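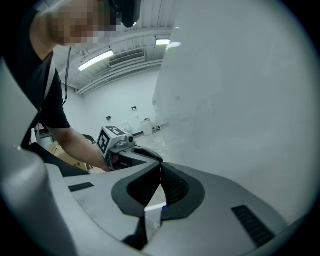
Section 2. Planning your purchase

Read this before you fill in the order form. I put it ahead of the unpacking section because I did things in the other order my first time, and I paid for two shipments from Grarkoditz when one would have done.

Step 1. Decide how many pairs you need. One operator uses two grippers, one per hand, so always budget in pairs. If you plan on two operators working at once, that's two pairs, plus a spare if you can stretch to it.

Step 2. List the wear parts. Finger pads come first on my list every time. We budget for 62 pads a year at our Tostidwood site, and Geum-ok Pyo, who does our ordering, puts them all on one October invoice.

Note: Pads are sold left and right. Check the part number on the bag, I have a drawer full of lefts.

Step 3. Price the marker cubes separately. The Munimari kit covers one cube per gripper and no spares. Replacement cubes are $109 each – painful, but a scuffed one can cost you a whole afternoon of tracking.

Step 4. Walk the room before you order cables. Take a tape measure and go around the furniture, the long way, with enough slack for somebody to turn and crouch.

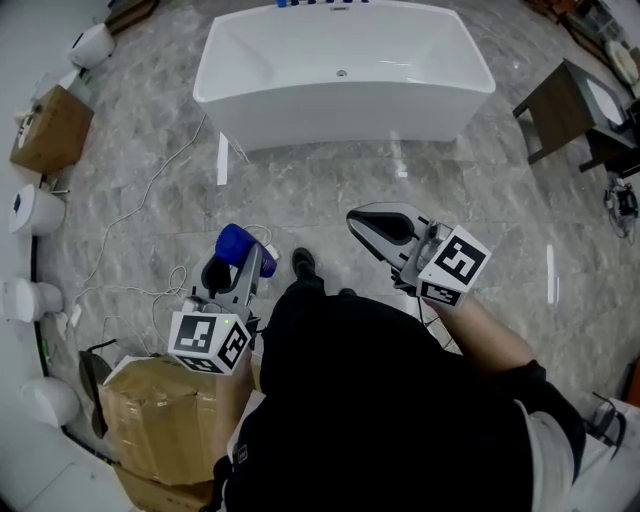

Then add a bit more, and put floor covers on the same order while you're at it. I left them off my first budget and ended up buying them at the hardware store for twice the price.

Caution: Keep cable runs out of the operator's walking path. A person watching their hands is not watching their feet, and polished tile is no fun to land on.

Step 5. Set aside money for things to pick up. Empty plastic bottles are free and make a great first task. After that you'll want different shapes and weights, and we spent around $552 on ours before I started writing it down.

Step 6. Get the quote in writing. Andreadis will hold a price for you if you ask, but shipping isn't part of it, so have them add that as its own line.

Note: Prices in this section were checked on Apr 18, 2019. If your quote comes back higher, go with the quote and redo your totals before moving on to Section 3.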